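From: Anoma Bhattacharjee
To: Clillow kitchen and cupboard list
Date: Wed 13 May
Subject: Re: [clillow] green tea in the evening, yes or no?

Hello all,

Sorry for the slow reply, we've had Veronica's two staying and I've only just got the laptop back. Iulian wrote:

> I gave up my afternoon coffee in March and swapped it for green
> tea, as several of you told me to. Very pleased with it up to a
> point. The point is that I now have three or four mugs between
> tea time and bed and I'm lying there at midnight listening to the
> boiler. Luminița says there's hardly any caffeine in it and it must
> be something else. Is she right? And is it true that the second
> pot from the same leaves has none left at all? I'm using the loose
> stuff from Avram, a heaped spoon per mug, boiling water, left in
> until I remember it.
>
> Iulian

Well, Iulian, I think you've answered yourself in the last line! A heaped spoon, boiling water and left in until you remember it is about as strong as green tea gets. Luminița is right that a mug of green usually has a good deal less caffeine than a mug of coffee, but "less" times four is still quite a lot by bedtime, and some people feel it far more than others. My mother could drink espresso at ten at night and sleep like a log. I can't have so much as a square of dark chocolate after supper.

What I'd try first is cooler water. Let the kettle stand a few minutes with the lid up, or put a splash of cold in the mug before you pour. Then take the leaves out after two minutes, three at the most. You'll get less caffeine and far less of that mouth-drying bitterness, and I suspect you'll like the Avram a lot better for it (I thought I hated it until Veronica made me a proper cup).
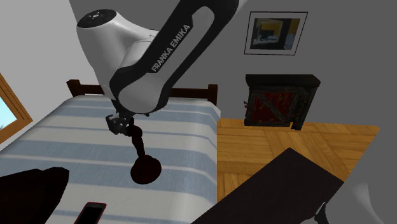
As for the second pot — no, it isn't caffeine free, I'm afraid. That one goes round and round. A fair bit comes out in the first steeping, but there's plenty left behind for the next, and the quick thirty-second rinse people swear by doesn't get rid of nearly as much as they say. The second pot is weaker, though, so if you want to keep the ritual going, have your first one at lunch and the second from the same leaves at four, and stop there.

After that I'd go over to something with no tea in it at all. Rooibos is the obvious one, takes milk, can't be overbrewed however forgetful you are. Roasted barley is lovely if you miss the toasty side of coffee. Bogdan Vasiliu brought some back from the shop in Flastthorpe and I've been through most of the bag already. Mint is fine unless you get heartburn, in which case it can make things worse. Chamomile I find tastes of hamster bedding, but plenty of sensible people love it. Do check the box on anything called "herbal blend", as I've had one with green tea tucked in at the end of the list.

Oh, and decaf green does exist! Skitora do one, 20 bags to the box, not very exciting but perfectly drinkable with a slice of lemon. Decaf still has a trace in it, which most people won't notice.

One more thing I nearly forgot. If you take iron tablets, or have been told you're low, don't drink tea of either colour with them or with your meals. Leave a gap of an hour or so. I was told this by the pharmacist after months of wondering why my tablets weren't doing much. If you're on anything else regular, blood thinners especially, it's worth asking before you go drinking green tea by the gallon.

And four mugs of anything in the evening will have you up in the night whatever's in it, so perhaps have a bit more earlier in the day?

Luminița, if you still want the barley for your mum, there's enough here to fill a jam jar. I'm in on Saturday until lunch.

Anoma

--
Clillow kitchen and cupboard list
To leave the list, send a blank message with "unsubscribe" in the subject line.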